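# How to check a cable news claim before you pass it on

Most breaking political stories on television are one person's remark, repeated by 14 others. Treat them that way until you've done some work.

1. **Write the claim down in one sentence.** If you can't, it was probably a mood and you can stop.
2. **Find who said it first.** Panel guests love "it's being reported". By whom? When the Molero memo did the rounds in August, every segment I checked led back to a single blog post by Norico, a lobbying shop with a client in the fight.
3. **Get the full transcript.** The clip you were sent ran 45 seconds. The Levchenko hearing transcript is 2,825 lines long, and the quote everybody used drops the word "if". Search for the phrase, then read a page either side.
4. **Sort the verbs.** "Said", "suggested" and "didn't rule out" are three different things. Presenters swap them freely.
5. **Look at who is paying the guest.** "Former official" tells you where they used to work. Look up where they work now.
6. **Wait.** Give it 60 minutes at least. The Bulach resignation story was corrected twice inside that time, and neither correction got a banner on screen.

Don't lean too hard on fact-checking sites either. Some are good, but a rating of "mostly true" is still somebody's opinion, so read the sources they link to. 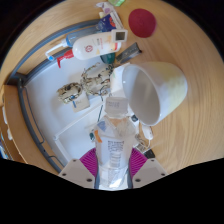 *Bottle with a white cap. The small print is on the label.*

If you've already shared something that fell apart, post the correction in the same place, to the same people. Deleting it quietly doesn't count.

Last edited Oct 28, 2019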